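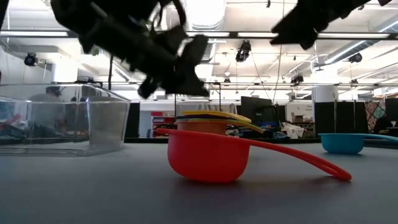 Rewriting the Bravo: what I did to the Kisuvthorpe student newsletter
Final project report, Applied Communication practicum
Jingyi Tian

Where this started

If you're a student at Kisuvthorpe you get the Bravo in your inbox every Monday morning, and if you're anything like me in my first year you delete it before breakfast. It's the all-campus email from the communication office. It has the dining hours, the guest lectures, the deadlines, the parking notices and then (way down at the bottom) the stuff about students who won something or made something. I missed a housing deadline once that had been in the Bravo for weeks. So when Eulalia Arancibia offered it up as a practicum project, I had my hand up pretty fast.

Eulalia edits the Bravo, along with a pile of other things for the college. She gave me one semester and a lot of freedom. The deal was that I would find out what students did with the newsletter, rewrite it for a stretch of issues, and write up what happened. I had three issues of my own to play with. She kept final say over what went out, and I only got overruled a couple of times.

My partners for the first half were Thư Tạ, who did most of the survey, and Kevin Arango, who built the template. Kevin is writing his own report on the template side, so I'm going to stay out of his way and mostly talk about words.

Reading the back issues

I spent February reading old issues. I printed them out and went at them with highlighters, yellow for things a student has to do, pink for things a student might want to do, and green for things that are really there to make an office feel noticed. There was so much green! I don't want to be mean about it. When you run a small office and you've worked all year on a workshop series, of course you want it in the Bravo, and of course you want your full office name in there too. But by the time you get through the full names you've used up the whole preview line and the reader still has no idea what's going on or when.

A typical item started like this: "The Office of Student Engagement and Leadership Development is pleased to announce the return of its popular spring series." You had to read to the fourth sentence to find out there was free food. I kept that one taped over my desk all semester.

The other thing I noticed was how often the same item came back word for word. Some of them ran week after week with nothing changed except the order. I think that trains people to skip, and I know it trained me.

The survey

Thư wrote the survey and I argued with her about it, which is how we worked on everything. I wanted lots of open questions. She wanted it short enough to finish while waiting for a sandwich, and she won, and she was right. We set up outside the Joretti counter in the student center at lunchtime with a tablet and a stack of paper copies, and we got 173 responses.

Of those, 66 people said they had opened the most recent Bravo. I was kind of relieved, because I'd been expecting worse. Then we got to the question about whether they could remember one thing that was in it, and it went downhill from there. Lots of blanks. Several people remembered the parking notice, and they remembered it because it made them mad.

We left one open question at the end, "What would make you read it?" A few answers I copied into my notebook:

"Put the deadlines where I can see them."
"Shorter. Just shorter."
"I would read it if I knew anybody in it."
"Is this the one with the horse?"

(We never did figure out the horse.)

I should say what's wrong with this survey before my instructor does. Standing outside a coffee counter at lunch gets you people who live on campus and have time for lunch. We hardly heard from commuters or from the nursing students, who are out at clinical sites in the middle of the day. We also only asked people who were willing to stop, and someone who stops for a survey is probably also someone who opens an email. If I did it over I'd go to the parking lot at 7:30 in the morning, cold or not.

The rules I wrote

Eulalia asked me to write down my rules before I wrote any copy, so that she could hold me to them. I thought that was a bit school-ish at the time. It ended up being the most useful piece of paper in the whole project. The version we agreed on went like this:

Nothing runs longer than 100 words. If it needs more, it links out.
The first sentence says what the reader can do and when.
Office names go at the end, once.
Deadlines go at the top, in date order.
One student story every week, with a person in it, and it goes above the events.
If an item runs again, it gets rewritten.

The last rule nearly killed me. Rewriting the same financial aid reminder so that it sounds new is hard work, and by the third version I was staring at the wall. But I do think it helped, and Eulalia has kept that one.

Getting offices to go along with it

I hadn't planned for this part at all. I figured I'd cut people's items down, they'd see how much better they were, and everybody would be happy. Well. I sent the first batch of edited items back to the offices for a quick check and I got some pretty chilly replies. One person told me that I'd taken out the mission of her program. I had! It was a whole sentence of mission.

Elsa Nyberg in the career center was the one who sorted me out. She called me up and asked me to come over and sit with her while she went through my edit, and she explained which bits she'd fought for and why. Some of it I still would have cut. But one phrase I'd thrown out as filler, "open to all majors," turned out to be the thing her office gets asked every single time. Without it, art and history students figure the event isn't for them. So that went back in, and it went in the first sentence.

After that I quit sending edits by email with no explanation. I walked over or I called, and I'd ask what question people always phoned the office with. Whatever they said usually became the new first line. I'd recommend that to anybody who has to edit other people's copy. It takes longer, and I should have left more time for it in my schedule – I blew through one internal deadline completely and had to text Eulalia at ten at night to say so.

The student stories

My favorite part, so I'll try not to go on forever. The old Bravo ran student news as a list of names and awards. I wanted one short piece each week about a person doing a thing. For my issues I wrote up a transfer student who restarted the campus chess night, a pair of roommates who repair bikes in their building's basement, and a biology major who sings at the retirement home down the road on Saturday.

Keeping those inside the word limit was painful. My first draft on the bike repair pair was a full page and I loved every line of it. Thư read it and crossed out the first three paragraphs and said "start here," and she'd drawn an arrow to the part where one of them is describing a bike that came in with a bird's nest in the basket. So that's where it started.

What happened

I can't give you a neat chart. We send the Bravo through Jemetti, and the way our account was set up, the opens were lumped together with the faculty and staff edition, so the student number can't be pulled out for the older issues. Kevin got them separated starting with my second issue, but that leaves nothing to compare to. I found this out in March and I was pretty upset. I should have checked before I wrote a proposal that promised a before and after. That's on me.

What I do have is softer. Elsa told me that students showed up to a resume session holding up the item on their phones. The bike roommates got more bikes than they could fix and asked me to please not run it again. Two offices started sending in items that already fit the limit, without being asked. And a guy in my statistics class complained to me that the Bravo was "weirdly short now," not knowing I had anything to do with it, and then told me what was in it.

I also got one thing wrong in print. I gave the wrong room for a tutoring session and people went to the wrong end of the building. We sent a correction the same afternoon. Since then I read every time and place out loud from the original request before anything goes out, and my roommate has learned to ignore it.

What I'd hand to the next person

Check what Jemetti can count before you promise to count it. Do the survey in more than one spot and at more than one time of day. Start talking to offices in the first week, even if you've got nothing to show them yet. Keep a folder of student story ideas, since they dry up right around midterms when everyone is too busy to be interesting.

I'd also like somebody to look at the subject line, which I never got to. It still just says "The Bravo" every Monday. Kevin has some ideas and they're in his report.

Thanks to Eulalia for handing over her newsletter, to Thư for the arrows, to Kevin for fixing the template every time I broke it, and to Elsa for picking up the phone. My edited issues, the survey form and the sheet of rules are in the practicum folder in the communication office.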